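Two coffees in and the little simulated dining room is up on my monitor again. I've spent most of December in there, steering the arm about so that Rallex (my pet name for the learning system, long story) has something decent to copy. The aim is 4,000 examples by the time the weather turns. I've got 66 I'd happily show my mum, plus a folder I'd rather not talk about!

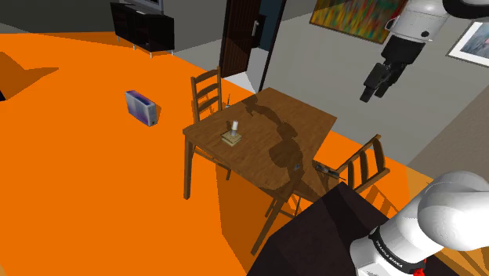

The dining room, orange floor and all, with the gripper off to the right of the table.

I've grown very fond of that orange floor, garish as it is. Every run I shift the bits and pieces on the table a little and change the colours now and then, so the system doesn't just memorise one layout. It's slow going, and I binned 26 runs last night after realising I'd been dithering on every approach, which is exactly the sort of habit it'd pick up from me. Anyway, kettle's on, and then I'm back in for another batch before tea.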